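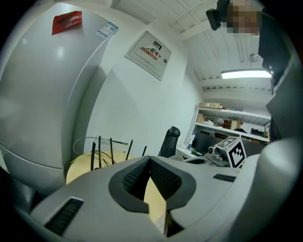

Flola Shared Kitchen: Refrigerator FAQ

Last updated Jan 24, 2018

Which shelves can I use?
Each tenant has one shelf in the upper or lower compartment. Shelf assignments are on the sheet you received with your key. Door racks are common space and are limited to condiments, milk and juice.

How should food be labeled?
Write your unit number and the date on the lid or the side facing out. Masking tape works better than sticky notes, which drop off when the surface gets damp. Unlabeled items are removed at the next cleaning.

How long can leftovers stay?
Cooked food, 3 days. Opened deli items, 7 days. Condiments are exempt until their printed date.

What temperature should it be?
37 to 40 °F in the fresh food section and 0 °F in the freezer. Please do not change the dial. After a large load of groceries, the temperature may take several hours to settle.

Can I put hot food inside?
Divide it into shallow containers first and leave space between them. A full stockpot warms everything next to it and should be cooled in an ice bath in the sink.

Can I stick things on the doors?
Magnets are fine. Use removable tape only, and leave any labels with printed codes in place, as service technicians may need them. Adhesive residue comes off with warm water and dish soap. Do not use scouring powder on a glossy finish.

The refrigerator has stopped. What now?
Check that the plug is fully seated, then try a lamp in the same outlet. If the lamp stays off, call the office at extension 2530. Do not reset breakers yourself. Keep the doors closed; an unopened refrigerator holds a safe temperature for up to four hours.

Can I store things in front of the electrical box?
No. Carts, crates and brooms must be kept clear of it at all times, including during deliveries.

When is it defrosted and cleaned?
Once a year, in June. A notice is sent a week ahead. Bring a cooler for anything you want to keep.

There is water under the drawers. Is that a fault?
Usually it is a blocked drain hole at the back of the compartment. Wipe up the water and report it. Do not push wire into the hole.

Who do I contact about a missing item or a damaged shelf?
Vilmos Pap, Brukside office, ground floor. For shelf damage, include your unit number and the position of the shelf.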